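**Progress note to Lysenko – Plurkwood open day, June**

The open day at Plurkwood went ahead on Saturday as planned. Roughly 400 people came through over six hours, and the simulated arm ran on the main screen for most of that time. Zoten supplied the workstation and the projector at no charge to the grant.

Visitors watched the arm work on the board task, with a few loose blocks and a large rock left on the table as clutter. The small part with the black top and red base is the piece we plan to use in the next round of tests as well.

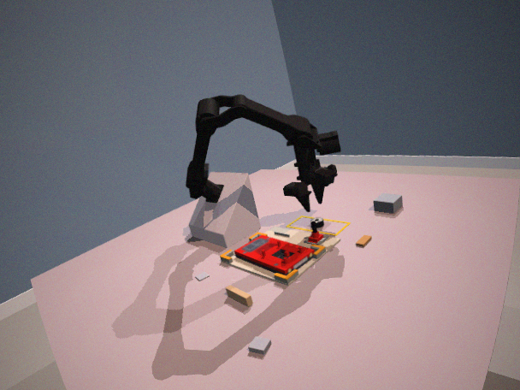
Children mostly wanted to steer the arm themselves, so we opened the manual controls after lunch. This slowed the program down and we dropped the second talk. Two local schools asked for a repeat visit – we have not agreed to anything yet.

Spending on the day came to $2,677 against the line for outreach. The largest item was hall rental. We printed 500 leaflets and have a small box left over.

Still open:

- Pusard has not sent the revised license for the simulator
- the feedback forms need to be typed up
- the board task needs a shorter version for public use

The next report will cover the tests.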